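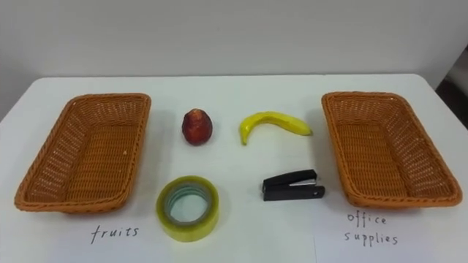 *Two woven baskets on a white table, with fruit and office supplies set out between them.*

**Gunell switches front-desk sorting to open baskets**

May 8, 2025

The Gunell business center has replaced the lidded bins at its front desk with pairs of shallow woven baskets, one for food and one for office supplies. The change applies to all 15 reception and break tables in the building.

The baskets are orange-brown, rectangular and open at the top, with sloping sides and a rolled rim. The weave is synthetic rattan. Each table gets two of the same model. Food goes in the left basket and supplies in the right, and the order is the same on every floor.

Facilities manager Shuk-fan Cheng said the old bins were hard to check. Staff had to lift each lid, and fruit left over from meetings was often found under pens and paper several days later.

"With a low basket you can see the bottom from a standing position," Cheng said. "The check takes one person 30 minutes for the whole building. It used to take 90."

Under the new procedure, anything left on a table at closing is first laid out between the two baskets, then sorted. Fruit is kept overnight and put out again in the morning if it is sound. Bruised or split fruit is discarded. Supplies go back to the stock room once a week. Items marked with a tenant's name are held at the desk and are not placed in either basket.

The center ordered 36 baskets from Florkaleo, a housewares supplier. Thirty are in use and the remainder are held as spares. Cheng said synthetic rattan was chosen over willow so that the baskets could be rinsed in a sink. Cloth liners were considered and dropped, as they would have added to the laundry.

Hakim Ngui, who oversees the evening cleaning shift, said the baskets should be wiped with a damp cloth after each use and rinsed when juice or crumbs collect in the weave. They should not be stacked until dry.

Tenants have asked for a third basket for charging cables. Cheng said no decision has been made. The setup will be reviewed in September, when the contract for break room supplies is also due for renewal.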